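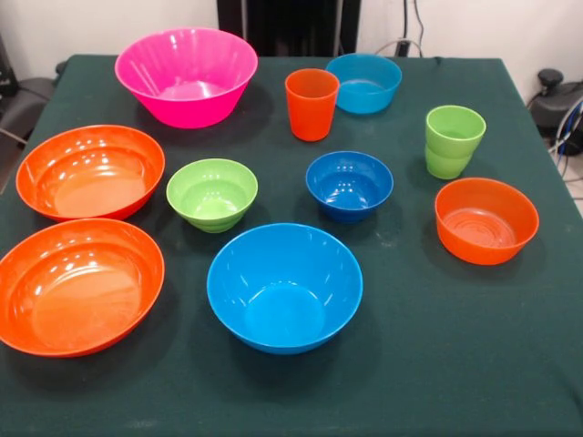
Bowls and cups set out on the green cloth at the Jalel test room.

The dish room at the Mertens staff canteen is in the basement, at the end of a hallway with a drain down the middle. Trays come in on a belt through a hole in the wall. The belt is older than most of the people who work on it. Between eleven and two it hardly stops.

Ming-te Man has worked there for nine years. He started at the scraping station, moved to the racks, and now runs the shift, which means he does both jobs when someone is out sick. He keeps the schedule on a clipboard hung from a pipe. On a full day the canteen serves 1246 lunches, and nearly every one of them sends down at least a bowl and a cup.

"Washing is the machine's job already," Man says. "It has been for years. What we do is everything on both sides of the machine."

On the clean side, that means sorting. The canteen uses colored plastic. Bowls and cups come out of the washer mixed together, and a person picks them off the rack, looks at them, and stacks them by size on the carts that go back upstairs. Large with large, small with small, cups in their own bin. If a small bowl goes under a large one, the stack leans, and sooner or later it goes over in the elevator.

It's the job that Delix, the company that holds the canteen contract, wants to hand over to robots. Delix hired Jalel, a small automation firm across town, to find out how much of it can be done and at what price. The work began in January.

Jalel's test room has a white wall, a tiled floor and more cable than a visitor expects. The sorting problem has been brought down to one table with a dark green cloth on it. There is no belt, no steam, and no rack. The engineers want the robot to tell one dish from another and learn where each one sits before anyone asks it to keep up with lunch.

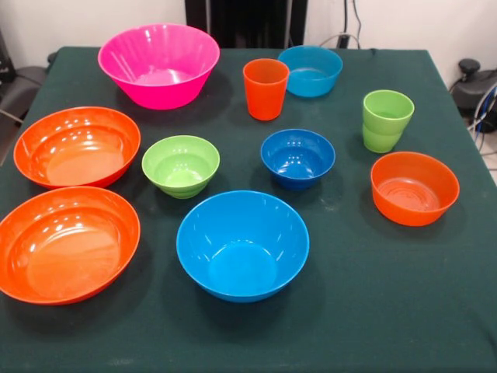

The wide orange bowls stand on the left, with the large blue one at the front of the table.

Man was asked to come in and look. Delix paid him for the time, a point he had insisted on, and he has now been over on several mornings before his shift. He had assumed he would be shown a finished product. What he found was a group of engineers who wanted to know how he picks up a bowl.

"I had never thought about it," he says. "I had to go back to work and watch my own hands."

He gave them a list. He takes the large bowls first, to clear space. He puts a thumb inside the rim and two fingers underneath. Cups he takes two at a time if they're close together. When two cups have nested he gives them a twist, because pulling straight up doesn't always free them. He told them that shiny plastic under a ceiling light can fool a tired person too, and that late in the shift he sometimes reaches for a bowl by its glare and gets the wrong edge.

The engineers were most interested in the nesting. A pair of cups stuck together can be counted as one cup, and then the numbers on the cart are off. For Man this is a nuisance. For a system that keeps its own count, it throws off everything that comes later.

They also asked what he does with a dish that isn't clean. He sends it back around, he said, and he decides by looking at it and running a finger along the inside. Jalel hasn't taken that part on. Under the current plan a person will still check for dirt, and the robot will sort and stack what that person passes.

What this means for the dish room depends on whom you ask. Delix says no one will be let go. The company's plan moves the clean-side sorters to other posts, two of them upstairs to the serving line and one to the checking station. The serving line pays a little more and comes with a uniform. It also comes with customers, and not everyone who took a job in a basement was looking for those.

One of the sorters has already said yes. Another, who has a bad shoulder, says she would be glad to stop lifting racks but doesn't want to stand at a counter talking all day. She has asked for the checking job. So has the man who works next to her. Man has to recommend one of them, and he hasn't done it yet.

Then there is his own position. A shift lead with fewer people is a different sort of shift lead. Delix has offered him training on the new equipment, 80 hours of it, on paid time. He would be the one who clears a jam, restarts the system and calls Jalel when it won't restart. He has accepted. He asked for the terms in writing and got them on September 16, 2021, in an envelope left on his clipboard.

He does have complaints. The plan assumes trays arrive at a steady pace, and they don't. They come in clumps, when meetings let out. He has told Delix this more than once. Jalel's people, he says, wrote it down the first time.

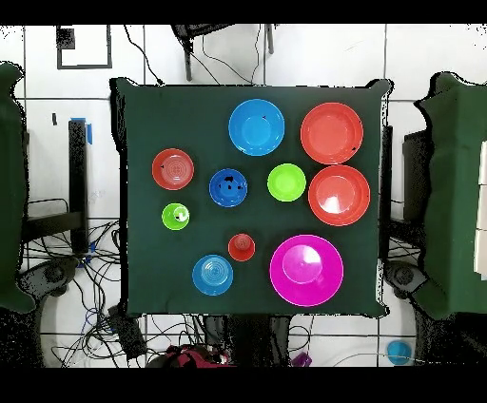
The same work table from higher up, with the large magenta bowl at lower right and cables across the tile floor.

Back in the test room, the dishes get moved to new spots between runs. Large bowls trade sides with small ones, a cup ends up behind a bowl or off by itself. Jalel wants 300 different layouts before it moves on to a rack. Man has set up a number of them himself. He tends to put things where they'd fall at work, close together and a bit awkward, and the engineers have asked him to keep doing it that way.

A similar system is planned for the Jundden cafeteria, which is larger and has two dish rooms. No start date has been set there. At Mertens, the contract calls for the sorting station to be running by the middle of next year, with a review of the whole arrangement in 2026. Man expects the first date to slip. The drain in the hallway was supposed to be replaced, too, and he still steps over it on his way in.

For now the clean side runs as it always has. Someone stands at the end of the washer with wet gloves, picking out the large bowls first. The clipboard is on its pipe, with next month's schedule filled in through the second week.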